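Urkik Cuts Workshop Fees, Asks Writers to Hold the Applause

POSTSTEAD, July - The Urkik reading series will drop the fee for its poetry workshops this fall and cap each one at 13 seats. The group says it doubts that lower prices alone will bring new writers into the room.

Last year 3453 people came to Urkik readings at the Lestach hall. Only 693 signed up for a workshop, and many of those had taken one before. "We kept calling that growth," the series said in a statement. "It was mostly the same people coming back, and we should have said so sooner."
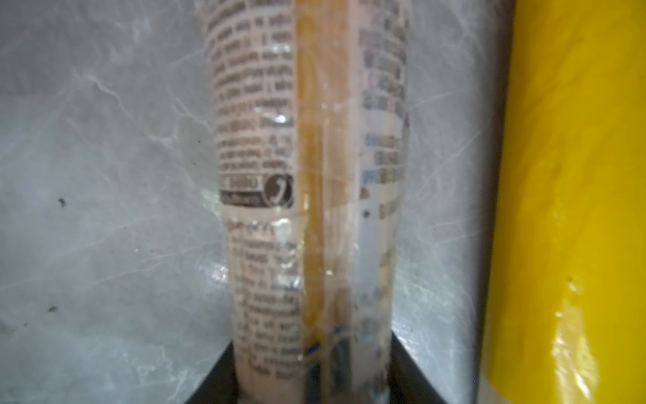
Each workshop will run for 10 weeks and end with a small chapbook printed by Cha, the Poststead press. Urkik has had its doubts about chapbooks too, as past ones were given to friends and then put in a drawer. Writers will be asked to think about how a page gets read. Small, dense type on a curved tube under crinkled clear plastic is hard going for any reader, and a crowded poem can be just as hard. Cha will set a minimum type size and will not bend it for long poems.

The group makes no promise that a workshop leads to publication. It has seen that claim in other programs' flyers and would like to see the proof.

Sign-up opens in August at the Lestach front desk. Writers who have never taken an Urkik workshop get first pick of seats. Results, good or bad, will be posted at the end of the term.

Contact: Urkik reading series, Lestach hall, Poststead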